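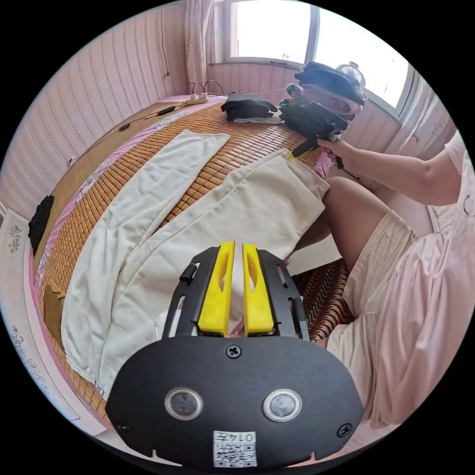 一套手持夹爪能不能在普通人家的卧室里录叠衣服的数据？

可以录，前提是床面或桌面够放得下一件摊开的衣服，光线稳定，操作者事先练过几遍。夹爪本身不需要机械臂，也不需要固定支架，拿起来就能用。

Trukum 手持夹爪采集套件
供应商：Pudton
配套软件：Minja
页面更新：2024年1月7日

产品概述

Trukum 是一套单人使用的手持采集工具，用来录制人手持夹爪完成日常动作的过程。录下来的画面、夹爪开合和运动轨迹经过 Minja 整理，输出为训练机械臂用的示范数据。套件面向三类用户：高校实验室、做家用机器人的团队，以及承接数据采集的外包公司。

我们从叠衣、铺床、收纳这些家务任务开始做这套产品，所以本页多数说明以布料为例。抓瓶罐、开抽屉、摆餐具同样可以录，参数设置见“任务模板”一节。

标准套件包含

手持夹爪，左右手各一只
黄色夹指，装机一组，备用一组
腕带一副
充电与数据共用线缆
收纳箱（Flallell 款，内衬可拆）
Minja 软件授权，按工位计
中文快速上手卡片与标定板

单手版只含一只夹爪，其余配件相同。单手版日后可以补购另一只，补购时请提供原机机号，我们会把两只配成一对再发货。没有配对的两只夹爪也能分别录制，但 Minja 不会把它们的时间轴自动对齐。

不包含：电脑、移动硬盘、插线板、三脚架。需要长时间连续录制的，请自备插线板并把线理到操作区外侧。

外观与结构

外壳为黑色，边角做了圆滑处理，正面并排两个圆形镜头窗口。窗口下方贴有白色小标签，印机号和二维码。扫码可以看到这只夹爪的出厂标定记录、配对关系和维修记录。请勿撕下标签，返修时我们按机号收件。

外壳上方是带长孔的黑色金属架，两根黄色夹指装在金属架上。夹指闭合后中间留有窄缝，这是出厂状态，用来避免夹薄布时两指互相顶住。窄缝大小可以调，调整后要在 Minja 里重新做一次开合标定。

金属架左侧有一个黑色小旋钮。旋钮用于锁紧夹指组件，换夹指时先松开，装好后拧到有明显阻力为止。不要借助钳子。曾有用户用钳子拧过头，把螺纹拧坏，这种情况不在保修范围内。

夹指选型

标准夹指：黄色，适合衣物、毛巾、纸盒、塑料瓶。套件默认配的就是这一种。

软面夹指：指面贴了一层软垫，适合陶瓷杯、水果、眼镜之类。软垫会磨损，单独出售，按对包装。录薄布任务时不推荐用软面夹指，捏起布边时容易连下面一层一起带起来。

窄头夹指：前端收窄，适合拉链、衣领、床单角、收纳袋提手。强度低于标准夹指，不要用来提重物。

三种夹指共用同一个安装口。换完以后 Minja 会提示选择型号，选错了开合数值会偏，录完再改也来得及，软件里有批量修正。

技术参数

每只夹爪重量：见随箱卡片，不同批次略有差别
画面：双镜头同步录制，视角固定，不可变焦
开合量程：0 到 100，按满行程的百分比记录
单次满电连续录制：4 小时
本机存储：可存 43 段标准长度的叠衣示范，存满后提示导出
接口：线缆直连，充电和导数据使用同一个口
使用环境：室内，干燥，避免镜头正对强光
防水：无

4 小时是双镜头全程开启时的数值。只开一个镜头会更长，但 Minja 的轨迹解算需要两路画面，只开一路得到的数据只能用来检查动作，不能直接拿去训练。

Minja 软件

Minja 装在电脑上，负责四件事：标定、导入、切分、导出。

标定时把标定板平放，夹爪对准后缓慢移动，软件提示完成即可。更换夹指、摔碰、长途运输之后都要重新标定。日常使用每天开工前做一次就够。

导入支持单只和成对两种方式。成对导入时，软件先找到两只夹爪的同步标记，再把左右手画面排在同一条时间轴上。找不到标记时会弹出手动对齐窗口，拖动波形对上即可。

切分可以自动，也可以手动。自动切分依据夹爪开合和停顿时间，对叠毛巾、叠T恤这类步骤清楚的任务效果较好。铺床单、整理一堆混放的衣服，自动切分常常切得太碎，建议手动。我们收到过不少关于这一点的反馈，下个大版本会改，计划在三月发布。

导出格式有两种，一种是按段打包的视频加数值表，另一种是常见训练框架能直接读的数据包。字段说明在软件的“帮助”菜单里，不需要另外索取。

Minja 默认不上传任何画面。所有解算在本机完成。需要团队共享的，请自己设置共享盘路径。

任务模板

模板是一组预设，包括切分阈值、推荐夹指、步骤名称和质检项目。目前随软件提供 6 个：

叠毛巾
叠上衣
叠长裤
平铺床单
衣物归堆
桌面收纳

用户可以复制模板再改，也可以从空白模板开始。改过的模板能导出成文件发给同事，两边软件版本一致就能打开。

叠毛巾是最适合新手的一个。建议新操作者先用它练手，动作稳定以后再换上衣。长条形的布和折了一半的布都可以作为起始状态，模板允许在录制前填写起始状态备注，后期筛选时用得上。

衣物归堆模板没有规定先后顺序，只检查起点和终点。操作者可以一件一件放，也可以先推拢再提起。质检时看的是衣物有没有掉下操作面，以及夹爪有没有长时间离开画面中的目标。

现场布置建议

操作面。床、桌子、地垫都可以。床面偏软，夹指向下压的时候会陷进去，捏薄布前先把布边拨起一点。铺了席子的床面比直接铺床单的床面平整，布料滑动更顺，也更容易找到布边。席子表面有拼缝的，注意别让窄头夹指卡进缝里。

光线。靠窗可以录，拉上纱帘效果更好。逆光时镜头会压暗前景，白色布料的折痕看不清楚，这时换个方向坐，让窗户在身侧。晚上用顶灯，避免只开一盏台灯。

布料颜色。白色毛巾放在浅色席面上仍能识别，但质检员看得比较累。同一批任务里最好混用不同颜色，训练出来的模型也不会只认一种。深色衣服叠在一起时边界容易混，可以在中间隔一件浅色的。

线缆。插线板放在操作面边缘，线从操作者不用的那一侧走。线缆被夹进画面不影响解算，被夹指勾住会影响。

风扇和空调。录薄布时关掉直吹的风。布边被吹动以后，数据里会多出和夹爪无关的位移，质检一般会退回。

坐姿。坐在床边或凳子上，两只手都能够到操作面的最远处。半跪的姿势录不了多久手腕就会酸。中途换姿势没有关系，别在一段示范中间换。

录制流程

开机，确认两只夹爪都已配对。
在 Minja 里选择任务模板，填写操作者编号和起始状态。
戴好腕带，握住手柄，食指放在扳机上。
先空夹两次，软件用这两次开合作为起始标记。
完成任务，动作不用刻意放慢，保持平时做家务的速度。
任务结束后夹爪张开，停住，直到听见提示音。
检查回放，不合格的当场重录。

最后一步经常被跳过。外包项目里返工最多的情况是指尖没有入镜，或者两只手互相挡住了镜头，这些在回放里都能看出来。

项目里的使用情况

Ieva Šimkus 负责一个家务数据项目，她的团队用 Trukum 录了叠衣和归堆两类任务。以下意见摘自她交回的试用表，经本人同意刊登。

“上手比我们之前用的遥操作设备快。新人练半天就能录合格的毛巾任务。上衣要多练，主要是袖子，夹指捏袖口的时候经常只捏到一层。”

“手柄对手小的人偏粗。我们有几位操作者在手柄上缠了布带，能用，但希望有小号。”

“Minja 的自动切分对归堆任务基本没法用，我们全部手动切。手动切的界面倒是清楚，快捷键也够。”

“充电线应该再长一截。”

对以上意见的处理：小号手柄已经在打样，尚未定价。充电线已换成加长款，新订单随箱发出，老用户凭机号可以免费换领。切分问题见上文软件一节。

产品负责人 Siham Ait Ali 补充了一点：袖口只捏到一层，多数是夹指窄缝调得过大。把窄缝调回出厂值，再用指尖从袖口侧面进入，成功的次数会多一些。上衣模板的说明里加了对应的示范视频。

与同类方案的区别

遥操作机械臂录到的是机械臂自己的动作，数据能直接回放，设备贵，搬运麻烦，进居民家里录不太现实。手持夹爪录到的是人的动作，换到机械臂上要做一次映射。Minja 导出的数据里带有夹爪坐标系，映射脚本由我们提供，机械臂型号不在支持列表里的，需要用户自己填写连杆参数。

头戴相机录的是裸手操作，场景最自然，手指动作和夹爪差别大。两种数据可以混用，混用比例请自行试验，我们没有给出推荐值。

如果您的任务需要力反馈数据，Trukum 目前不合适。它只记录开合量，不测夹持力。

日常保养

镜头窗口用干燥的镜头布擦。不要用酒精棉片，窗口表面有涂层。

夹指每个项目结束后取下，用湿布擦净，晾干再装。布料纤维容易缠在夹指根部，用镊子清理。

外壳顶部中间的螺丝请勿拆卸。拆开以后两个镜头的相对位置会变，出厂标定作废，需要返厂。

长期不用时把电充到一半，放回 Flallell 收纳箱。箱子内衬可以水洗，洗后彻底晾干。

常见故障

开机后只有一路画面：关机，等指示灯熄灭再开。连续出现两次请联系售后。

开合数值到不了 100：先检查夹指根部有没有异物，再重新标定。仍然到不了，多半是扳机拉线松了，返修处理。

左右手时间轴对不上：确认两只夹爪是否同一对。扫标签上的二维码，看配对编号是否一致。

导出时提示空间不足：提示指的是电脑硬盘，清理后重新导出即可，夹爪里的原始数据不会丢。

轨迹突然跳动：常见于画面里只有大片纯色布料的时候。在操作面边缘放一两件有花纹的东西，靠垫、花布都行。

隐私与入户录制

在居民家中录制，请事先取得住户书面同意，并说明画面会拍到哪些地方。镜头视角较宽，窗户、家具、旁边坐着的人都可能入画。Minja 带有人脸遮挡功能，默认开启，处理后的画面覆盖导出文件，原始文件是否保留由用户设置。

证件、快递单、药盒等带有个人信息的物品，录制前请住户收好。软件不保证能识别所有文字。

购买与租用

标准套件和单手版均可购买，也可以按月租用。租用包含 Minja 授权和一次远程培训，不包含夹指损耗。租期内夹爪故障，寄回后我们先发替换机。

高校和研究所可以申请试用，需提供课题说明和收货联系人。试用期内录到的数据归用户所有，我们不收取副本。

批量采购请在询价单里写明工位数量、任务类型和期望交货时间。首次采购的团队建议先买一套，跑通流程再加。

保修

整机保修一年，夹指、软垫、腕带属于耗材，不在保修范围内。摔落、进水、自行拆机造成的损坏按维修价处理，报价确认后再动工。返修前请导出本机数据，维修过程可能会清空存储。

寄修时请在箱内放一张纸条，写明机号、故障现象和回寄地址。两只夹爪配对使用的，即使只坏一只，也请一起寄回，修好后需要重新配对。

询价、试用和租用请填写本页底部的表单，技术问题请在 Minja 的“帮助”菜单中提交，附上日志文件。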